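Limdale Automation Board > Grippers and end effectors
Thread: Parallel fingers or vacuum for mixed light stuff?

benchrat_dee
Posted 6/27/19
Right, I've been putting this off. I've got both grippers on loan until August and I need to pick one. First up is the Urkine two-finger, 80 mm stroke, flat black pads. The other is a Breltus vacuum head with the softer cups. Same arm, same controller, and I've kept the head camera running for both so I can compare what each run saw. I started with the camera, as the reflective stripes on our traffic cones have been a pain for the depth side (big holes in the cloud, right where the stripes are).
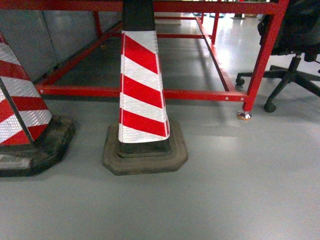

Dropping the exposure a notch helped a lot, and so did ignoring anything below knee height. After that I could get on with the picking. I did 18 runs with the Urkine and it dropped four. The Breltus only dropped two, but it was slower on every single one, and the hose kept snagging on the elbow joint. Drove me up the wall!

hoseclip
Two drops against four isn't much to go on. What speed were you running? Our Urkine was hopeless until we slowed the close right down, then it was lovely. Also, did you try anything shiny? That's where I'd expect your camera to fall over, never mind the gripper.

benchrat_dee
Default close speed, so fair point, I'll have another go. And yes, shiny is awful. The steel table gives me a second set of posts and crates underneath the real ones, and the planner happily believes in them. The white balls up in their grooves come through fine though, two nice clean rows — I was chuffed with that.
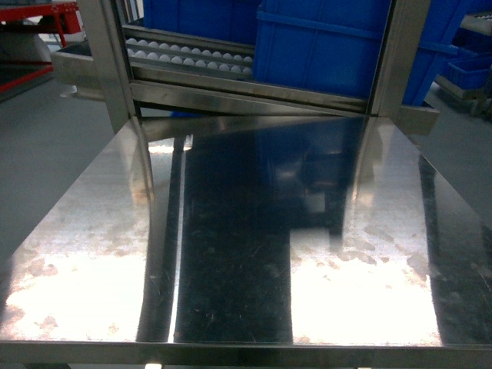 Hung_over_arm
Polariser on the lens, seven quid, sorted ours in an afternoon. I wouldn't judge either gripper until the camera's behaving. And sorry, but I disagree with hoseclip about slowing the close. If a gripper only works slowly then you've bought a slow gripper.

hoseclip
Bit harsh. It's a setting, and you only need it on thin-walled things. The rest of the cycle stays the same.

benchrat_dee
Play nicely, you two. I'll order the polariser. Went back to the fingers this morning with the wrist camera on, mostly to look at plastic tubs. I like having the fingers in view, you can see straight away when you're coming in too far to one side. The pads are looking scuffed already, mind.
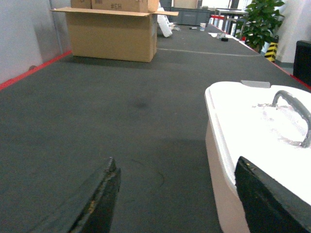

Photo: benchrat_dee, wrist camera

My worry with tubs is the side wall. Squeeze too hard and it bows in, too soft and it slides. With the vacuum I'd go for the top, but there's a handle arching over it and not much flat left for a cup to sit on.

cupsandseals
Vacuum person here. Use one small cup off to the side of the handle and lift slowly. It'll hang crooked but it'll come up. Wipe the top first, any muck at all and you lose the seal. For open cardboard boxes I'd give you the fingers every time, flaps are hopeless with suction.

Hung_over_arm
See, "lift slowly" again. Fingers for me, with new rubber on the pads.

benchrat_dee
Leaning that way too. I'll redo the 18 with the close speed down and the polariser on, and post the numbers. Does anyone know if the Urkine pads come off with the two screws at the back, or do I need to take the whole finger off?

hoseclip
Just the two screws. Don't lose the shim.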